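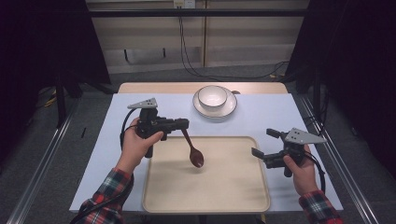 Wooden spoon over the tray, bowl and saucer behind.

Talks Handouts Past evenings Contact

Laying a small table: speaker notes
Reading time: 4 minutes

Good evening, everyone, and thank you for coming out to Bornby on a Monday. Thanks as well to Úna Fahy for the kettle and the extra chairs. (Wait for the back row to settle. Say hello to the Padumthorpe people, they've driven a fair way.)

I want to talk about one bowl, one saucer, one spoon and one tray, and I promise there's more in it than you'd think! When I started helping with lunches at my aunt's, I laid every table as though a wedding was coming, and half of it went back to the kitchen untouched. A bowl of soup needs very little around it.

Start with the cloth. I like a pale one, and I don't mind if it's an old bed sheet, so long as it lies flat. You needn't cover the whole table either — a bit of bare timber at the back looks perfectly friendly. Smooth it from the middle outwards with the side of your hand. (Show this on the trestle. Slowly, Pádraig, you always rush it.)

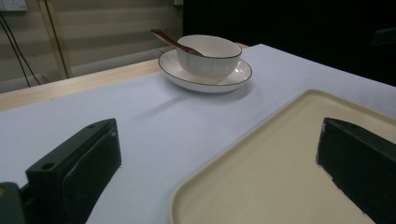
Then the saucer, and the bowl on top of it. Choose a saucer wider than the bowl, so there's a rim to catch drips and somewhere for your thumb when you carry the pair. I'm very fond of white crockery with a thin dark line around the edge. It's easy to match at op shops, and the line shows up nicely against a light cloth, even for those of us who've left our glasses in the car.

Now, the spoon. Colm Brophy and I have been arguing about this since August. He wants it flat on the cloth, to the right, as his mother did it. I'm happy to see it standing in the bowl with the handle leaning out, especially a wooden one with a good long handle. Ask the room for a show of hands, and don't let Colm vote twice.
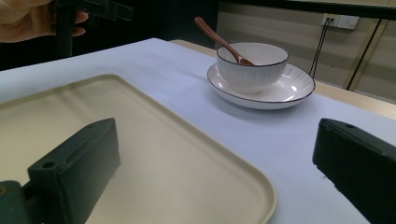 Page 4

The tray goes nearest to whoever is doing the carrying, and I like to clear it before I bring anything else over. Pick one with rounded corners and a bit of a raised rim — your colour of choice, mine are all cream.

Leave some open cloth beside it too. People need somewhere to rest a hand, or their bread.

(Invite two people up to lay a place each. Questions after that, then tea. Stack the chairs in the side room by the door.)

Contact Pádraig Lenihan | © 2018 | Back to top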